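4.2 Versuchsaufbau und Vergleich der Kamerakonfigurationen

Die in Abschnitt 3 eingeführten Regler wurden in der Simulationsumgebung Lustis erprobt. Ziel war es, den Einfluss der Kameraposition auf die Greifplanung getrennt vom Einfluss des Reglers zu erfassen. Verglichen wurden eine ortsfeste Außenkamera, eine am Handgelenk mitgeführte Kamera sowie die Kombination beider Ansichten. Als Regler kamen eine kartesische Impedanzregelung (im Folgenden Regler A) und eine reine Positionsregelung mit nachgeschalteter Kraftbegrenzung (Regler B) zum Einsatz. Die Implementierung beider Regler geht auf Vorarbeiten von Maluleke und Motaung zurück und wurde für die vorliegende Untersuchung lediglich in der Abtastrate angepasst.

Der Manipulator trägt einen Parallelgreifer mit zwei Fingern und steht auf einem Sockel unmittelbar neben dem Arbeitstisch. Sämtliche Objekte besitzen starre Kollisionskörper; der Baum auf der Tischplatte dient als Hindernis, das Teile des Arbeitsraums für die Außenkamera verdeckt. Zielobjekte waren ausschließlich die beiden quaderförmigen Behälter in Gelb und Violett. Zylinder und Teller blieben in der Szene, wurden in der Aufgabenbeschreibung jedoch nicht genannt. 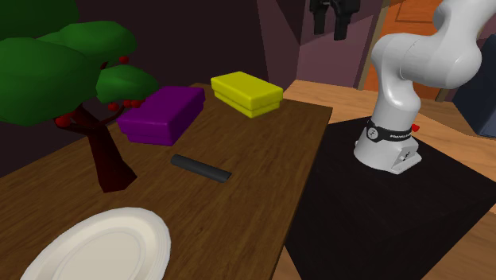 Weshalb wurden die Kameras nicht nur einzeln, sondern auch gemeinsam ausgewertet?

Die Außenkamera liefert die globale Lage der Objekte, verliert jedoch an Genauigkeit, sobald der Arm in die Sichtlinie gerät. Die Handgelenkkamera gewinnt gerade in dieser Phase an Auflösung. Erst die gemeinsame Auswertung lässt erkennen, ob sich beide Informationsquellen ergänzen oder ob der Regler eine davon faktisch ignoriert.

Insgesamt wurden 1.297 Greifversuche ausgewertet. Davon entfielen 400 auf die Außenkamera und 227 auf die Handgelenkkamera, die übrigen auf die kombinierte Konfiguration. Die ungleiche Verteilung ergibt sich aus dem Abbruchkriterium: Eine Versuchsreihe endete, sobald das Konfidenzintervall der Erfolgsrate die vorab festgelegte Breite unterschritt. Ein Versuch galt als erfolgreich, wenn der Behälter angehoben und bis zum Ende der Haltephase ohne Kontaktverlust gehalten wurde.

Mit der Außenkamera allein traten Fehlgriffe vor allem am violetten Behälter auf. Die Lageschätzung wich dort systematisch in Richtung der Baumkrone ab, und zwar bei beiden Reglern. Regler A konnte kleinere Abweichungen durch seine Nachgiebigkeit ausgleichen, Regler B löste in vergleichbaren Fällen die Kraftbegrenzung aus und brach den Anfahrvorgang ab. Am gelben Behälter war der Unterschied zwischen den Reglern gering.

Für die Handgelenkkamera ergab sich ein anderes Fehlerbild. Die Ausrichtung der Finger zum Objekt wurde in der Endphase zuverlässig bestimmt, die Anfahrt aus größerer Entfernung hingegen verlief uneinheitlich. Befand sich das Zielobjekt nur teilweise im Bildfeld, so neigte die Schätzung dazu, die Längsachse des Behälters zu verkürzen. Dieser Effekt wurde von Mabaso unabhängig an einem zweiten Datensatz aus der Umgebung Turkico nachvollzogen und blieb auch nach einer erneuten Kalibrierung bestehen.

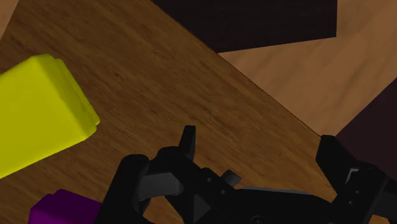
Abb. 7: Simulierte Nahansicht des geöffneten Greifers; gelber und violetter Block jeweils nur teilweise im Bildfeld.

Die kombinierte Konfiguration verringerte beide Fehlerarten. Als günstig erwies sich eine distanzabhängige Gewichtung, bei der die Außenkamera die Grobanfahrt bestimmt und ihr Anteil mit abnehmendem Abstand zum Objekt stetig sinkt. Ein hartes Umschalten zwischen den Ansichten führte dagegen bei Regler B zu Sprüngen in der Sollposition. Bei Regler A wurden diese Sprünge gedämpft, verlängerten jedoch die Einschwingzeit.

Einschränkend ist festzuhalten, dass Reibung und Fingernachgiebigkeit in Lustis nur vereinfacht abgebildet werden. Die Übertragung auf den realen Aufbau am Standort Flerham wird in Abschnitt 5 behandelt. Die dort verwendeten Reglerparameter entsprechen den hier ermittelten, mit Ausnahme der Dämpfung um die Hochachse, die nach Hinweisen von Paterson für den realen Arm erhöht wurde.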